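Search tips and guides
Home > Laundry > Shared and coin machines

Laundromat advice, and which bits of it I'd bother with

I've been using shared machines on and off for 34 years, and in that time I've been handed a great deal of advice about them. Most of it came from people with a washer at home. Some of it is sound. A fair bit is somebody selling you a sachet.

Start with the empty hot cycle. The idea is that you pay for a wash with nothing in it, to clean out whatever the last customer left behind, and then pay again for your own. I tried this for most of a winter and couldn't tell the difference in a single towel. If a machine smells bad when you put your head near it, use another machine. That costs nothing. 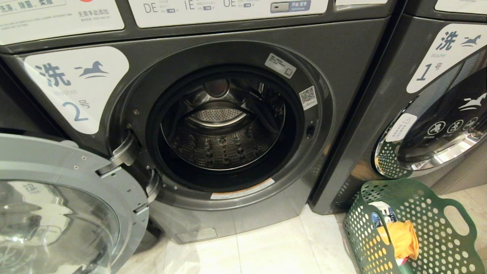
Looking before loading is the one habit I'd defend against anyone. Pull the door right back and check the drum, then the rubber. A bare steel drum with the door wide open takes a few seconds to look over, and all those little dimples and holes are easy to see before your clothes are covering them. Run a dry cloth around the inside of the gasket, down in the fold at the bottom. I've found hairpins, a guitar pick and once a melted crayon, which would have done for my work shirts. Charito Pascual, who taught me to do this, also spins the drum by hand and listens. I don't, but she's caught coins that way.

Next, the vinegar people. A cup of vinegar in every load is supposed to soften, brighten, kill smells and look after the machine. I'll give it the smell of sports socks, some of the time. As for the rest, I've never seen it, and I don't think it's fair to tip your own additives into a machine other people are using. Some shared washers dose their own detergent anyway. Read the panel and any stickers before adding a thing, or you may end up with a drum full of suds and a second rinse to pay for.

Colour-catching sheets. My neighbour Lawal Nwachukwu swears by a brand called Vava. I washed a new red T-shirt with an old white pillowcase and one of his sheets, and the sheet came out pink. So did the pillowcase. He says I should have used two.

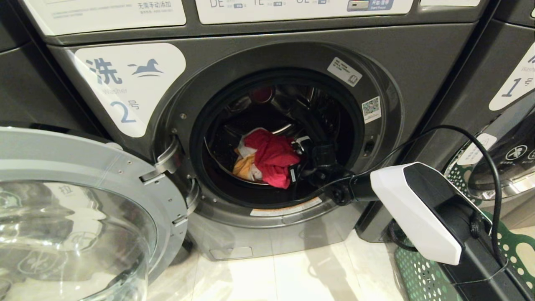 Red in with pale: check the red for colour first.

My own test for reds is dull but it works better than the sheets. Wet a corner of the hem, press it hard in a white hanky and have a look. Any pink at all and it goes in cold with the darks, or in a bucket by itself. If the hanky stays clean I'll risk it with creams and yellows on a cold wash, though never with anything I'd be sorry to lose. An old red that's been washed for years is usually fine. Usually – I've been caught by a dressing gown.

How full is full? The packet says one thing, the machine says another, and Ifeanyi Babalola at work says you should be able to fit a hand in sideways above the clothes. I go with the hand. A tiny load isn't much better than a stuffed one, as a few wet things can bunch on one side and set the whole machine thumping. Add a towel.

Emptying is where things get lost. Small items stick up against the back wall of the drum or ride around behind one of the ribs, and you won't spot them from standing height. Crouch, reach in, and feel right around. Then do the gasket again. I've left behind 8 socks that I know of.

A basket with holes in it beats a bag for carrying damp washing home. I'd say get a cheap plastic one. The folding Drandby that everybody recommended last April lasted me five trips before a handle let go on the stairs.

Tags: laundry, shared laundry, colour run, washing machines, does it work?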